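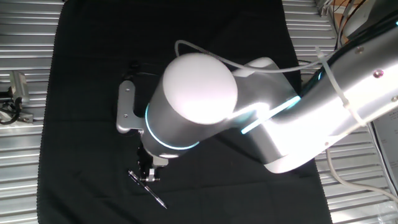

A robot arm with a two-finger gripper above black cloth.

Trornance residency moves to two fixed terms

Feb 22, 2026

The Trornance artist residency will replace its rolling admissions with two fixed terms a year, according to revised guidelines published by its operator, the Jeltia Foundation. The change covers all three strands of the program: writing, movement and sound. Residents already on site will finish under the old terms.

Under the previous system, artists could apply at any time and were placed as rooms became free. Stays ranged from nine days to three months, and groups using the shared rehearsal floor often overlapped by less than a week. The foundation says the new calendar will let each intake begin and end together.

A total of 132 applications were received in the last full year of rolling admissions. The program will now offer 22 places per term, with no change to the number of bedrooms. Unfilled places will not carry over to the next term.

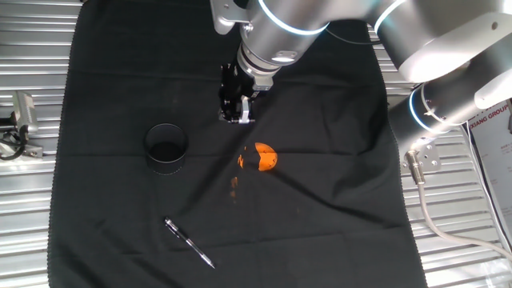 Black cloth on a corrugated metal surface, with the arm at upper right.

Each resident will receive a stipend of $1,447 per term, paid in equal installments at arrival and at the midpoint. Travel is reimbursed separately against receipts. Meals are included on working days. Artists who leave before the midpoint keep the first installment but are not eligible for the second.

The guidelines also change how applications are read. Work samples will be reviewed without names in the first round, and the project statement has been shortened to one page. Letters of reference are no longer accepted. Collaborating pairs may submit a single application, but they will be counted as two places and paid two stipends.

Applicants in the movement strand must supply one unedited recording of at least four minutes. Audio files in the sound strand should be uncompressed where possible. Writers may submit work in any language, provided an English version of the first five pages is attached.

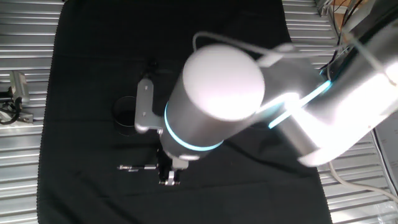 Most rehearsal and studio work will take place in the Mulligan building, which has a sprung floor on the ground level and six writing rooms above it. The sprung floor was relaid in December and is now rated for percussive footwork - a use that was barred under the old surface. The building will open at 6 a.m. during term, an hour earlier than before, and early sessions will be silent by default. Amplified sound remains limited to the afternoon.

Booking of shared rooms will move to Homik, an online scheduling system already used for the guest bedrooms. Blocks are set at 90 minutes, and a resident may hold up to three future blocks at once. A block not taken up within 15 minutes of its start returns to the open list. Paper sign-up sheets will be withdrawn at the end of the current stays.
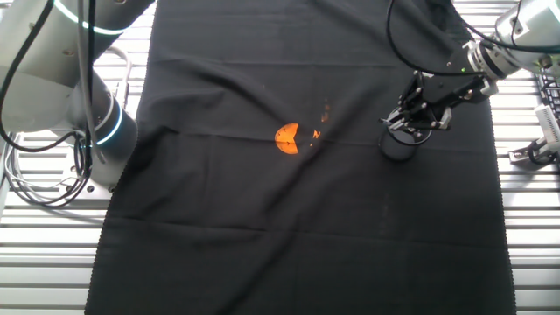
An orange object near the center of the cloth.

Public showings will continue but become optional. Residents who choose to present will have access to the lighting rig and one technician for a single evening. Those who prefer not to present are asked to leave a short written record of their process for the archive - length and format are left to the artist.

Applications for the first fixed term open next month through the foundation's website. There is no application fee. Anyone with a pending application under the rolling system will be moved into the first intake and may replace their work samples before the deadline.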